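Call for Participants: Household Table Clearing and Setting Study

Lamthorpe Home Methods Group
Posted 21 Jan 2021

Lamthorpe is recruiting adults to take part in a paid study of how small dining and kitchen tables are cleared, sorted and reset between meals. Sessions take place in the participant's own home, at the table normally used for eating. No special equipment, furniture or preparation is required.

Background

Earlier work by the group looked at storage: cabinets, drawers and pantry shelves. The current study deals with the table surface itself, and with the mixed items that collect on it over a day. These include tableware, folded cloths, snack packages, mail and small personal items. We record the order in which items are handled, which items are nested or stacked before they are moved, and where each one ends up. A pilot round was completed in December. The main round uses the same procedure with a longer second session.

What participants do

Each participant completes 4 sessions. In each session the table is used as usual for one meal or snack, left as it stands, and then cleared and reset by the participant at a normal pace. Study staff do not handle any household item. Participants then fill out a short form covering the items moved, the cloths used and anything left in place on purpose.

Tables with a fitted or loose cover are of particular interest. Lace-patterned plastic tablecloths are common in the homes we visit, and they affect how bowls are slid, lifted or turned. Cups set inside bowls are logged as one nested item until they are separated.

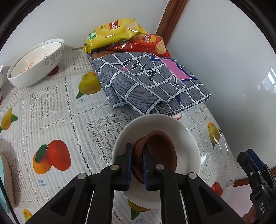 Issue 7, page 15

Folded cloths are logged separately from tableware, with a note of whether the pattern or lettering faces up. Chip bags and similar soft packages are logged by position: flat, upright, or piled with other bags. Participants should not straighten or hide items before a session. A table with a cup still in its bowl and bags pushed back to the wall is suitable for the study as it is.

Who can apply

Applicants must be 18 or older and live in the Nukus Street or Kumarasinghe Court service areas. The household must have a table used for at least one meal a day. Tables of any size, shape or covering are accepted. Shared tables are accepted if all adults in the household agree in writing.

We are not able to enroll households that are moving within the study period, or households where the only table is a desk used mainly for work.

Payment

Participants receive 80 dollars per completed session, paid by check or bank transfer after the item form has been returned. Partial sessions are not paid. A session canceled by study staff will be rescheduled or paid in full, at the participant's choice.

Data handling

Records are stored under a household number. Names and addresses are kept in a separate file and deleted when payments are complete. Printed material that shows an address or account number should be removed from the table before the session; all other items may stay. A participant may withdraw at any point and may ask for earlier records to be deleted.

How to apply

Send a short message with your name, service area, type of table and type of table covering, if any. Put "Table Study" in the subject line. Applications are reviewed in the order received. Selected applicants will be sent a consent form and a choice of session times.

Contact: Ibsa Negussie, Study Coordinator, Lamthorpe Home Methods Group, Amum Building, front office. Forms are also available in large print on request.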